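4.2 Visitor attention in the refitted galleries

The claim most often made for the Zokdale refit is that it made people look longer. The museum's own evaluation says so, and two later reviews repeat it without checking. We are less sure. The evaluation drew on 94 exit interviews, all held in the foyer in July, when school groups make up much of the traffic and when the new building was still a talking point in town. Asking people on their way out whether they spent more time with the objects is a poor way to learn how long they stood in front of them.

Our own tracking gives a flatter picture. We followed visitors through the river gallery and the trade gallery and logged each stop at a case. In 13 of the cases the median stop was shorter than the time needed to read the main label aloud. The two cases that held people longest were the eel weir and the coin hoard, and both had been on show in the old building with much the same text. If the refit changed anything there, it was the lighting, and we cannot separate that from the new floor plan.

The Tello audio guide complicates matters. Visitors who carried it stopped more often, but they also chose to carry it, and people who ask for a guide at the desk may well be people who stop more often anyway. The evaluation treats this group as proof that the guide works. We would want to see guides handed out by lot before saying anything of the kind.

4.3 Object handling and the planned open store

Plans for the open store rest on a further assumption, that visitors value seeing collection work as it happens. The design study by Vumus proposes a glazed workroom along one side, with small objects moved and labeled in view of the public.
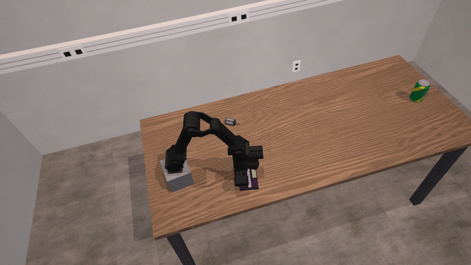

Figure 2. Simulated arm and gripper over a small labeled object on a tabletop.

Open stores have been promised as a cure for hidden collections for a long time, and the evidence that visitors use them is thin. At Zeseo, the nearest comparison, most people in our sample crossed the store in under 60 seconds and did not open a drawer. A rendering does little to settle the matter. In Figure 2 the fingers partly hide the very thing a visitor would be meant to look at, a flat purple item with a white label, and the label's characters are small. Whether anyone behind glass would read such a label is a question for a trial with real visitors, and the study does not propose one. Until it does, we treat the expected gain in dwell time as a guess and leave it out of the model in Section 5.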